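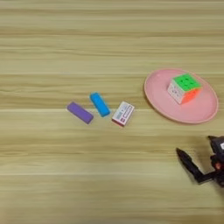 Soledad Leiva wrote in to say that my last page on shading had ruined two perfectly good apples, and could I please explain how dark is dark. Fair enough. I had told everyone to "go darker" and left it there, like a man giving directions by pointing at the sky.

Start with a strip of five boxes down the side of your paper. Leave the first one bare. Fill the last as black as your pencil will go, then fill the three between them in even steps. You will get the middle one wrong. Rub it out and do it again, or draw a fresh strip and pretend the first never happened.

You want a soft pencil, 4B or so, and paper of 140 gsm or heavier. Printer paper goes shiny and sulks.

Now set your lamp to one side of whatever you're drawing and switch off the ceiling light. Two lights give you two shadows, and you have enough problems.

Step 1. Half close your eyes until the detail goes. What's left is light shapes and dark shapes.

Step 2. Find the darkest patch, usually right under the object where it touches the table. Put that in early, at box five strength. Everyone puts it off.

Step 3. Work outwards from it, holding each area up against your strip. If it looks like box three, make it box three, whatever you happen to know about the colour of apples.

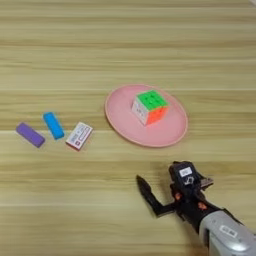
Pink plate on a wooden table.

Step 4. Soften the outer edge of the cast shadow and keep the inner edge crisp. Use the pencil for this. Fingers leave grease, and the grease stays put for ever.

Step 5. Stop after 24 minutes. I set a timer, having once shaded a pear until it became a hole.

If the whole thing still looks grey, go back to step 2 and press harder. Soledad, that includes you.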